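## 5. Setting up and looking after the slotted top
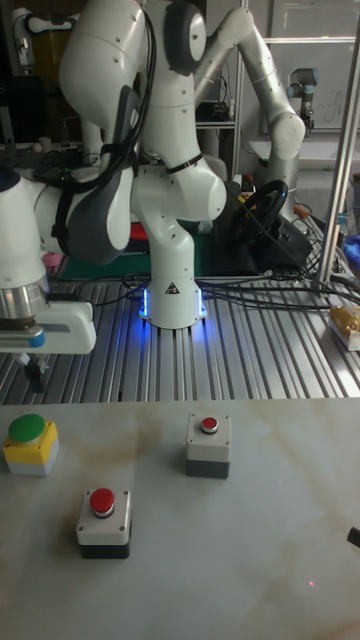 The Skomholm bench has an aluminum top with slots along its full length, and most of what you do with the bench after assembly involves those slots. They hold clamps, stops, cable clips and the feet of heavier fixtures. They also collect dust, screws and scraps of cable tie. Loose cables are the most common problem on a bench in daily use. The black and gray ones around the steering wheel, running out across the metal toward the right, are the sort of run covered in 5.4. Read 5.1 through 5.3 before you fasten anything to a new top.

### 5.1 What you need

- 6 mm hex key (in the bag taped under the top)
- Slot nuts and bolts from the same bag
- Spirit level, the longer the better
- Soft brush and a vacuum with a narrow nozzle
- Lint-free cloths
- Mild dish soap and water
- Cable clips and reusable hook-and-loop ties

The bag contains nine slot nuts. Extra nuts are sold under the Ranero name and fit all Skomholm tops made after January of the year the slot width was changed. If your top is older, check one nut for fit before ordering more. It should slide by hand with a little side play.

### 5.2 Leveling the top

1. Clear the top. Items that are bolted down can stay if they can't be moved safely, but take off everything that is loose.
2. Set the level across the slots at the left end, then at the right end. Write down which corner is low.
3. Loosen the locknut on the foot at the low corner.
4. Turn the foot out a half turn at a time. Check the level after each half turn.
5. Repeat along the length. The top is 2000 mm long, so a short level needs to be read in several places.
6. Tighten all the locknuts and press down on each corner. There should be no rocking.

> **Caution:** Do not lift a loaded bench by the top to free a foot. Use a lever under the lower rail, with a second person at the foot.

Check the level again after a week. Feet on vinyl or painted floors settle a little under load.

### 5.3 Fastening things to the slots

1. Brush out the slot you plan to use.
2. Drop the nut in and turn it until it sits square. End-loading nuts have to go in from the end of the slot, so count how many you will want before you close that end off.
3. Put the fixture over the nuts and start every bolt by hand.
4. Tighten the bolts in a cross pattern, a little each time around.
5. Push on the fixture from two sides. If it shifts, take it off and look for a chip under one edge.

Note: A bolt that is too long will touch the bottom of the slot before it clamps. It feels tight and isn't. Add a washer or use the next size shorter.

Upright posts go on last. The standard post is 1420 mm long and bolts to the side of the bench with a bracket at the bottom and a second bracket at the height of the top. Hold the post with one hand until both brackets have at least one bolt in them. Check it for plumb in two directions, then tighten.

### 5.4 Cables

Cables that lie across the top get pinched under fixtures and dragged by sleeves. They also make it hard to wipe the surface, so people stop wiping it.

1. Unplug the item, or switch it off in the way its own manual tells you to.
2. Separate the cables one by one. Start at the free end and work back. Don't pull on a knot.
3. Decide which way each cable leaves the bench. Take the shortest route to an edge, even if the outlet is on the other side, and run it along underneath.
4. Press thin cables into a slot and hold them with slot clips. Use a clip wherever the cable enters or leaves the slot and a few in between.
5. Gather thick cables with hook-and-loop ties and run them beside a post or down a leg.
6. Leave a loop of slack next to anything that turns, tilts or gets pushed around, such as a wheel on a console.
7. Label both ends.

Do not cover a slot that has power cables in it with a mat. If a mat is needed, put the cables in a different slot or set the mat on a raised shelf, clear of the top.

> **Caution:** Slot edges at cut ends can be sharp. Fit the end caps before a cable is led over them.

### 5.5 Cleaning

Every working day:

1. Pick up screws, ties and other small parts by hand.
2. Brush along the slots toward the nearest open end.
3. Wipe the ridges with a dry cloth.

Once a month, or sooner if the slots look gray:

1. Vacuum each slot with the narrow nozzle.
2. Wipe with a cloth wrung out in soapy water. It should be damp enough to mark the metal and no wetter.
3. Fold the cloth over a flat plastic scraper for the bottom of the slot.
4. Dry with a clean cloth right away. Check under the edges of mats.

Bleach, oven cleaner and strong alkaline cleaners will stain the aluminum, and the stain can't be polished out evenly. Steel wool leaves fine scratches that hold dirt. For tape residue, put a little rubbing alcohol on the cloth — never straight onto the top, where it will run down the slots to whatever is plugged in.

### 5.6 Common problems

**Nut won't slide.** There is grit in the slot or a burr at the end. Vacuum first. If it still sticks, dress the burr with a fine file and brush out the filings.

**Post leans after a few weeks.** The upper bracket has worked loose. Loosen both brackets, plumb the post again and tighten the lower one first.

**Top hums or rattles.** Check for loose nuts left in empty slots. Slide them to the end and take them out.

**Clip pops out when the cable is moved.** The cable is too thick for that clip or there is no slack behind it. Use the wider clip and reroute with a loop.

Replacement end caps, feet and clips are listed in Section 8. Give the number stamped on the lower rail when you order.

Section revised Jul 18, 2022. Checked by Usha Kartha and Ilari Savolainen.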